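Rarkley Water List
Archive, June 2020

Subject: Re: pressure drop + white crud, upper road

Sorry for the slow answer, been at it with a wrench most of the week. Replying in line, see bottom for the stuff you didn't ask.

> Hi all, we are at the top of Rarkley, last house before the gate.
> Since we turned the water back on this spring the pressure in the
> kitchen is maybe half what it was. Upstairs is worse. Also getting
> white crud on everything, kettle, shower head, the little screen in
> the faucet.

Same crud here. It's scale. Everybody on the well gets it, top of the road gets it plus low pressure so you notice it double. Pull the screen out of the faucet (unscrews, use a rag so you don't chew up the chrome) and drop it in white vinegar overnight. Mine came out like a tooth. If the pressure comes back when the screen is OUT, that's your whole problem and you can stop reading.

> The gauge on our side of the house reads 30 when nothing is running.
> Is that normal up here? We don't know what it used to be.

No. Well, sort of. 30 is what the pump cuts IN at, so if you happened to look right before it kicked on then fine. If it sits there all day, something's off. Run the hose a while, shut it, go look again. Should climb. If it climbs and your kitchen is still weak then it's between the gauge and the kitchen, meaning your pipes or your filter, not the well.

> We had Presetti out and they want to put in a softener, a Duteo, the
> big one. It's a lot of money. They also said the shared tank is too
> small for the road. Is that true? Has anyone here got one of these
> and do you like it? And do we need permission from the rest of you?

OK three questions there.

Tank: it's 1,000 gallons, same as it's been since before we bought. Too small in a dry August with every lawn going, fine otherwise. There are 4 houses above the bend and you're the ones who feel it first. I don't think a bigger tank does anything for scale, two different problems, and I'd be a little careful of anybody who sells them to you as one.

Softener: we have the Duteo, the small one. Had it since November. Mostly like it. Soap works now. Towels are better. Dishes don't get the film. Salt is a pain, bags are heavy and I keep forgetting, and when you forget you get a few days of the old water and the kettle tells you. Set the hardness on the dial to YOUR number, not whatever the installer leaves it on. Ours was left on the factory setting and it was regenerating practically every other night, dumping salt water for nothing. Test strip here said 39 grains, which I thought was a misprint so I did another one and got the same. Set it for that and add a bit if you have iron.

Permission: no. Anything past your own shutoff is yours. The only thing in the road agreement is you can't send the brine out to the ditch. Has to go to your septic or a dry well. Ask Presetti where they plan to run it and get it on paper, our drain line was an afterthought and I had to move it myself.

Couple pics from our kitchen:

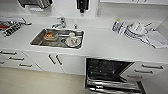

the sink, lunch stuff still in there

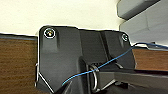
Anyway. The other thing I'd do before spending softener money is look at the sediment filter. Blue housing usually, somewhere near where the line comes in, crawlspace for most of us. When they flushed the main this spring all kinds of rust and sand came down the road and the filters took it. Ours was brown all the way through, could barely get it out of the canister. New cartridge, pressure back upstairs same day. I felt pretty dumb, I'd already priced a booster pump.

How to do it if you haven't:

shut the valve BEFORE the filter, then the one after if there is one
press the red button on top to let the pressure off
bucket under it, it will spill, it always spills
housing unscrews, use the plastic wrench, don't use a pipe wrench you'll crack it
look at the o-ring, wipe it, little silicone grease (not vaseline)
new cartridge in, hand tight plus a hair
open the valve slow

Then run a bathtub for a few minutes till it clears. Not the kitchen first or you fill the faucet screen up with grit again, ask me how I know.

Cartridges: Ng Hardware in town has them on the back wall by the well stuff, ask for the pleated kind, you can hose those off once or twice before they're done. The string wound ones are cheaper but you throw them out. They also have the test strips at the counter. Get a strip before you call anybody back. They had salt on a pallet out front last time I was by, don't know if it's still there.

If you've got a water heater that rumbles or pops, that's scale too, sitting on the bottom. Drain a few gallons off the bottom valve once or twice a year. Power off first if it's electric!! If the valve's never been opened it might not close again so have a hose cap handy. Ours dripped for a month.

On the pressure, one more. Check that your own main shutoff is all the way open. Top two houses have the old gate valves and the stem can break inside so the handle turns and turns and the gate just sits half down. Looks open, isn't. If the filter is clean and the faucet screen is clean and you're still weak, that would be my next guess. Presetti should of checked that already, I'd ask them. It's a cheap part and a miserable afternoon.

So order I'd go in, cheapest first: faucet screen, filter, gate valve, strip test, THEN softener. And go for the small Duteo over the big one unless you have a full house all year round. The big one needs more flow to backwash than you're going to have up there with the pressure you're describing. Says so in the manual, minimum flow is in the table near the back, compare it with a bucket test off your hose bib.

I have a spare plastic filter wrench and a couple of strips left over, they're in the coffee can inside our pump house door, bottom of the road, green roof. Just put the wrench back after.

Also for everybody, the pump house light is out again and the meter sheet is full, somebody bring a new one if you're down there before me. Pencil please, the pen ones all ran.

Bottom of Rarkley, green roof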